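Stustdale Evening Program
Drawing Basics, Handout 8: Values and Edges
11/20/18

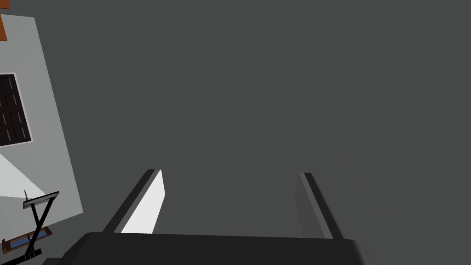 Value means how light or dark something is, apart from its color. Most beginners draw outlines first and treat shading as something added at the end. This term we work the other way: find the big light and dark areas, put them down simply, and only then decide where a line is needed. A dark shape beside a light one already has an edge. Look at the left finger of the gripper, where a bright white pad sits against a dark charcoal strip. You could draw that boundary without a single outline, by shading the strip and leaving the paper bare for the pad. The broad black body below it is a different problem, a large dark area that turns at the top in a gentle curve.

Terms for this week

Local value: how light or dark a surface is by itself, before you think about the lighting. A black shoe has a dark local value even in strong light.

Highlight: the brightest spot on a surface. On a shiny object it is small and sharp. On a matte object it spreads out and may be hard to find at all.

Core shadow: the darkest band on a rounded form, a little way in from the edge on the side away from the light.

Cast shadow: the shadow an object throws on something else. Its edge is sharpest close to the object and gets softer farther away.

Lost edge: a place where two areas are so close in value that the boundary disappears. Leave it lost. Students often draw a line there out of habit and the form goes flat.

Drawing dark objects

Do not start with your darkest pencil. Lay in a middle tone over the whole shape, squint, and compare it with the background. Then build up the darker parts in layers. If you press hard at the beginning the graphite shines and you can't get any darker later. The 2B is enough for most of the work — save the 6B for the last few minutes.

Drawing light objects

White things are rarely the white of the paper all over. Pick one area to stay bare and give everything else at least a light tone. Check the background too. A pale cup on a pale table needs some darker value behind it or it will not show.

Reading

Hourani, the chapter on light and form. Skip the part on colored pencil for now. The library copy is on the reserve shelf in Room 917.

Homework

Make 2 drawings of the same household object, one with the lamp on the left and one with the lamp behind it. No outlines in either. Spend 90 minutes in total, including setup. Use the Pruline pad and not printer paper, which tears when you erase. Write the lamp position on the back of each sheet and bring both to the next class.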